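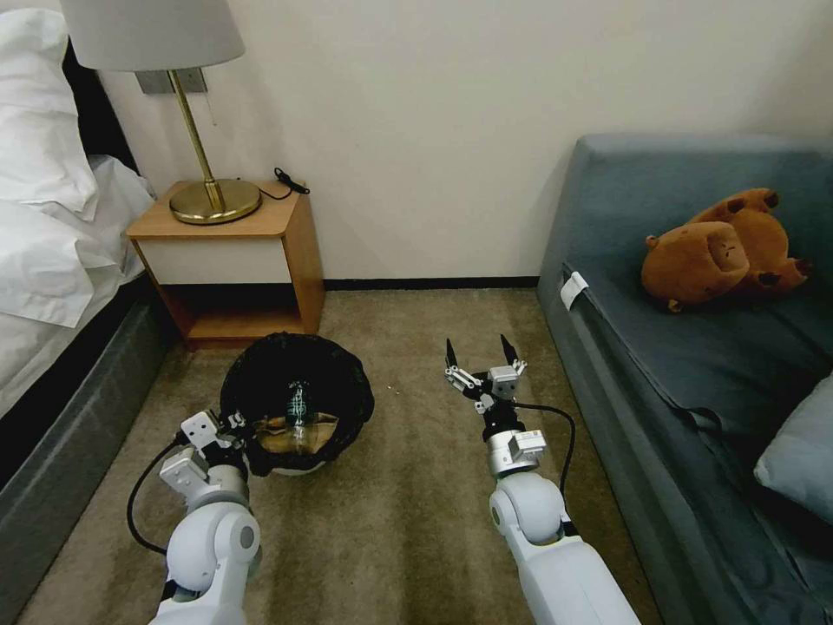 What should you do first when you can't sleep? Get up. Go and sit somewhere dull for twenty minutes or so, then try again.

I got that from Natsumi Kawaguchi, who came to our Tuesday evening group in October and talked for a good hour without notes (I had two pages of them by the end, mostly legible!). I've been a rotten sleeper since my thirties and I thought I'd tried the lot – warm milk, lavender, counting backwards from 631 in sevens, which just made me cross.

Her big thing is getting up at the same time every day, weekends too. I've stuck to it for 2 weeks now and I'm nodding off faster, though Sunday mornings feel very long.
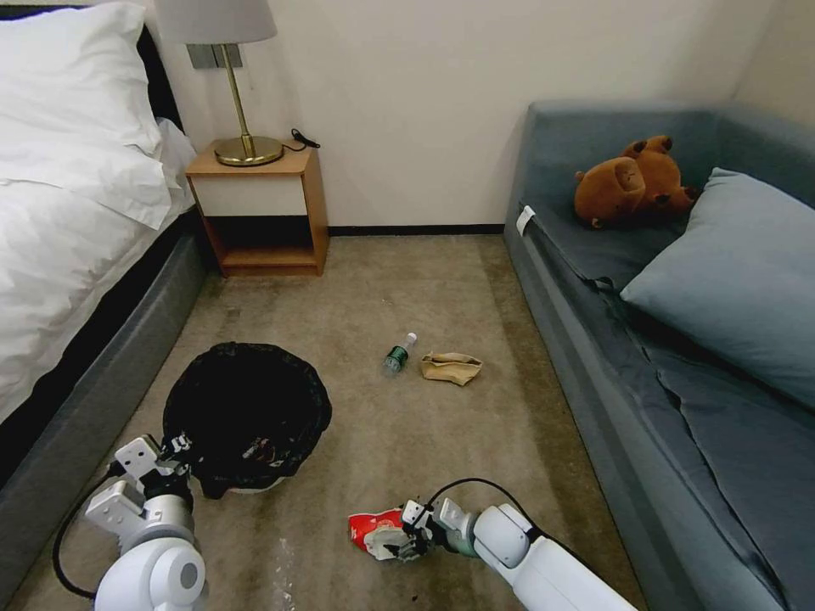

Lamp, pillow, duvet: the bedside end of things.

She also told us to stop looking at the clock. Mine has gone in the wardrobe, where I can still hear it ticking if the wind drops, so it may have to go further.
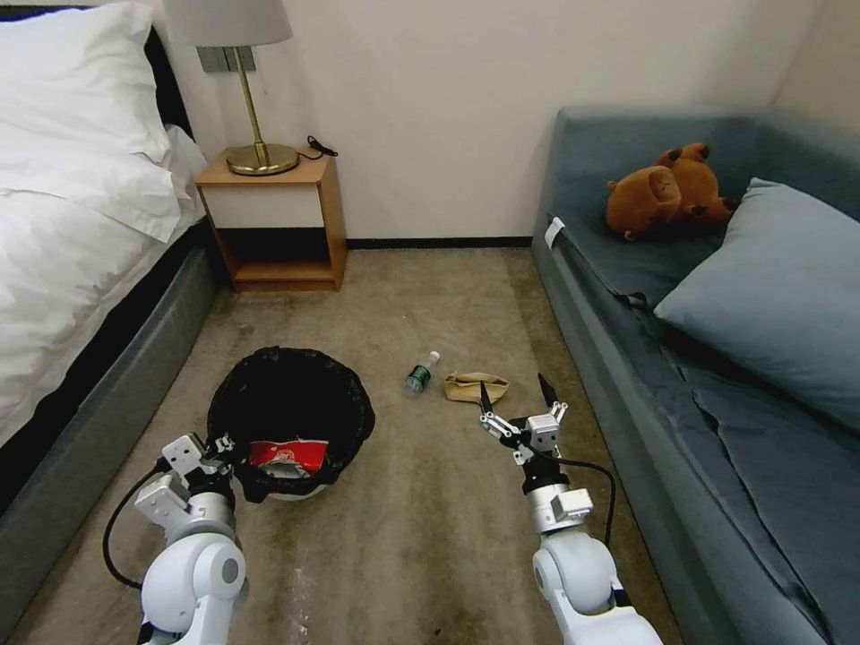
Tea was the sore point. I have my last cup at nine and she'd like it to be at two in the afternoon, and there was quite a groan round the room at that. Rocío Henríquez is trying it with me and we text each other at teatime to moan. If you'd like a copy of Natsumi's sleep diary sheet, I've printed 60 and they're by the door with the raffle tickets.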